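Trurkenico refurbishment line, progress report, 4 February 2020

Work package 2: desktop towers, side panel off, no cooler fitted, processor exposed in its socket.
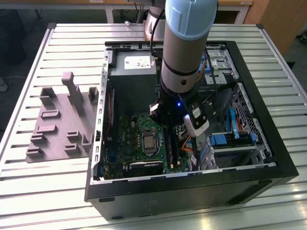
Stellitz replied to the last report that the power supply should stay in the case until the board has been inspected, and asked for that order to be kept in the procedure. Adopted.

Units logged since August: 1208. Held for parts: 51 — mostly memory. Camar has yet to confirm the price of replacement coolers.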